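About us

Hello, and thanks for clicking through to the page that most people skip! I'm the person behind Pillamside, a small shop selling bamboo bed mats, cotton quilts and the odd pillow, and I've been asked often enough how on earth I ended up doing this that I thought I'd better write it down.

It started with a bad summer. I was living in a top-floor flat with a black roof over it, and by bedtime the room was like the inside of a toaster. I tried fans, I tried a damp flannel on my forehead, I tried sleeping on the kitchen floor (don't). Then a neighbour who was moving out left me a rolled-up bamboo mat, the sort you lay over the mattress in hot weather, and I put it on the bed mostly to get it out of the hallway. I slept right through. I woke up with faint stripes on one arm and I didn't care one bit.

After that I became a bit of a bore on the subject. I bought one for my sister, then one for a friend at work, and then I found I couldn't get any more. The ones I could find were either the wrong size for our beds or had rough edges that caught on the sheets. So I wrote to a little workshop called Primik, who were making blinds at the time, and asked if they would have a go at a mat. They said yes, the first two were awful, and the third one is still on my own bed.

That was the beginning of Pillamside. I had £4000 saved for a car, and I still haven't got a car.

These days we work out of a unit on Hondale Road, with a proper roller door and a kettle that takes an age. The mats come in rolled, and every single one gets opened out flat on a bed before it goes anywhere near a customer. I run my hands along the strips both ways, feeling for splinters, and check that the edges lie down properly. Any that don't pass go back to Primik with a note (they're very patient with my notes).

I'm also asked all the time what goes under a mat. My answer is a quilt, and the brighter the better! A thin cotton one takes the hardness off without making you hot, and it stops the mat from sliding about when you turn over. You can leave it poking out at the edges too, so the bed doesn't look too plain. Bamboo is a lovely colour but it is, let's face it, brown, and I like a bit of pink somewhere in a bedroom.

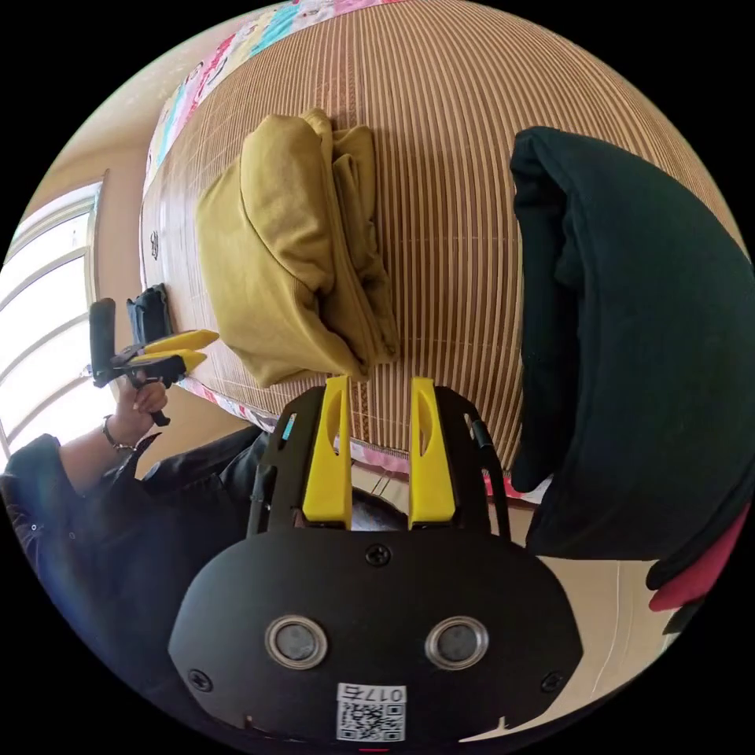 Slat mat over a patterned quilt, my favourite way to make up a bed for warm nights.

The quilts came along a couple of years after the mats. They're sewn by Doucette, a family firm who had been making curtains and cushion covers and fancied a change. I choose the fabrics, and I'm afraid I choose them the way a child picks sweets. If there are two patterns on the table, a tasteful one and a mad one, I'll go home with the mad one, and then it sells out and I feel very pleased with myself. At the moment we've got 13 patterns on the go. There's a grey one for those of you who keep asking. It's very nice. It's grey.

We're a small team and nearly all part time, which means emails sometimes wait until the next morning, but they do get a real answer from someone who has slept on the thing you're asking about. If you're not sure what size you need, measure your mattress and not the bed frame, then send us the numbers and we'll tell you which mat to go for. Please don't guess! A mat that hangs over the side will crack sooner or later, usually when you sit down to put your socks on.

A few things we get asked so often that they may as well go here. Yes, you can wipe a mat down, with a cloth that's been well wrung out, and then leave it flat by an open window until it's dry. No, please don't put it in the bath. Yes, the cat will like it. Roll it up with the smooth side facing out when the weather turns, and keep it somewhere airy — under the bed is fine, a damp shed isn't. Mine gets put away in October, and the quilt moves up to the top of the bed where it belongs in the cold months.

We don't do big sales or countdown clocks or any of that. The prices stay put unless Primik or Doucette have to put theirs up, and if that happens I'll say so on the front page. If a mat arrives damaged, send us a photo and we'll swap it. You can keep the old one for the dog, or cut it down for a window sill, as one customer did — I thought that was brilliant and have since done the same at home.

You're welcome to come and see everything at the unit, where there's a bed made up for trying things out. Shoes off, please, and do lie down properly, everyone perches on the corner and you can't tell a thing from that. Drop us a line first so I can put the kettle on in good time.

Page last updated Feb 13, 2018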